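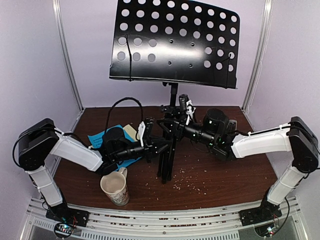 ## 4. Running the open-day demo (two-arm cell)

The Voltby sales sheet calls this a "hands-off" demonstration. Plan on keeping one person at the stop button anyway.

1. Check that both arm bases are tight on the front rail. Try each one by hand with the power off.
2. Set the music stand at the middle of the table, panel tilted toward the visitors.
3. Move each arm to its start pose at low speed. The grippers should come close to the pole from either side without touching it or each other.
4. Look for green lights at both wrists. They tell you there is power. They do not tell you the arm is calibrated, whatever the Fontana quick card says.
5. Run the routine twice before the doors open. If it fails either time, show one arm only.

**Caution:** Keep visitors 4 feet back. Cables near the shoulder joints can snag when an arm folds.

**Note:** Darna quotes a 12-minute show. Houshang Asadi timed ours on Wednesday at nearly 6, and that included a restart. Don't print the longer figure on the schedule.

6. When someone asks whether it could do this with a different stand, say we haven't tested that.
7. Return both arms to rest before you cut power. They drop if you don't.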